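Folding a quilted jacket so it doesn't look like a pillow??

Started by tannedtrim, 18 replies

tannedtrim
Hi all! Long-time reader, first proper post in Wardrobe & Laundry. I picked up a quilted jacket at the Lirholm outlet in August (marked down from 200 to 76, could not say no) and I love it to bits but I cannot for the life of me put it away neatly. It's the lightly padded kind, no collar, zip down the front. Every time I fold it the thing springs back open and takes up half the shelf. I've tried rolling it and it came out with a big crease across the back. What does everyone do with theirs?

mothballmaggie
Hanger. Done. Padded stuff doesn't want to be folded, it squashes the filling and you get flat bits.

tannedtrim
No hanging space :( We've got the little Molia wardrobe and my partner's work shirts have taken over the rail. It has to be the shelf or the tub under the bed.

gumboot_lane
Vacuum bag! I did all our doonas and the kids' ski gear last year and got the lot into one tub. Fifty litre tub, lid shut and everything.

mothballmaggie
Please don't vacuum bag a jacket you like. Doonas fine. I did it to a Pundovska parka and it never came back properly, the stitching lines stayed all puckered and I looked like a squashed loaf the whole winter.

gumboot_lane
Never had a problem with mine, and that's going on three winters. Maybe you sucked too much air out? I stop when it's half flat.

mothballmaggie
Maybe. Still wouldn't.

prairie_sock
I'm with Maggie for long storage, but if it's only going on a shelf between wears, fold it, who cares. The trick is doing it on a big flat surface, i.e. the bed. If you do it standing up holding it against your chest you'll get a lump every time. Zip it right up first, then smooth from the middle out to the sides with your forearm.

tannedtrim
Ok so I've been doing it against my chest, yes, guilty. Went and had a go on the bed before dinner. Zipper in the middle, sleeves out to either side, and I flattened the pockets down because they're big patch ones and they bunch. It's cream with tan binding, so I'm also a bit paranoid about it picking up colour from the blanket (orange fleece, the fluffiest thing we own).

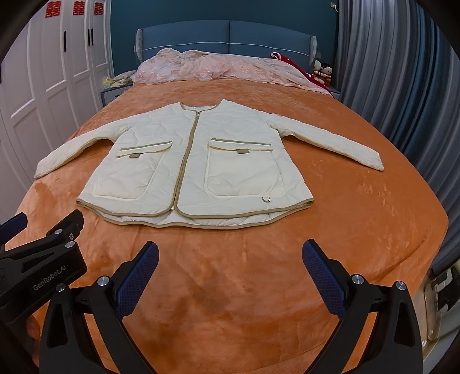
So from there, do I bring the sleeves across the front or flip the whole thing and fold them to the back? I did it across the front the first time and the cuffs ended up sitting on top of the pockets, which made a big hump right in the middle. Also the hem is curved and I never know where to make the last fold so it sits square.

prairie_sock
Flip it. Face down, sleeves straight across the back, one over the other, then fold each side in a bit so you've got a long rectangle. Bottom third up, top third down over it. Don't worry about the curve, it gets tucked inside. Press the air out with your hands as you go and DON'T sit on it (I have sat on it).

kettle_on_again
Coming in to disagree about the thirds, sorry prairie! In half, then in half again. Thirds makes it too tall for those skinny wardrobe shelves. We had the Molia one at our old place and you could barely get a jumper stack in there.

prairie_sock
Half and half puts a crease right across the middle of the back though?

kettle_on_again
Not if you leave it loose. I stick a rolled tea towel inside the fold. My nan did it with her good cardigans.

gumboot_lane
On the colour thing, I wouldn't leave cream sitting on bright fleece if either of them is damp. If they're dry you'll be right, you'll just be picking fluff off it. Lint roller.

mothballmaggie
Pillowcase! Pop the folded jacket in an old white pillowcase before it goes in the tub. Keeps the fluff off and it can still breathe.

tannedtrim
Ooh, the pillowcase I can do. I've got a whole pile from the Montoya set that don't match anything any more. Going to try the thirds tonight and the tea towel version tomorrow and see which one fits under the shelf. Does anyone wash theirs before putting it away for the season or just spot clean? The cuffs are the bit that worries me.

kettle_on_again
Check the tag first, but I do mine cold in a mesh bag, zipped up, then flat on the airer. Give it a full day longer than you think it needs.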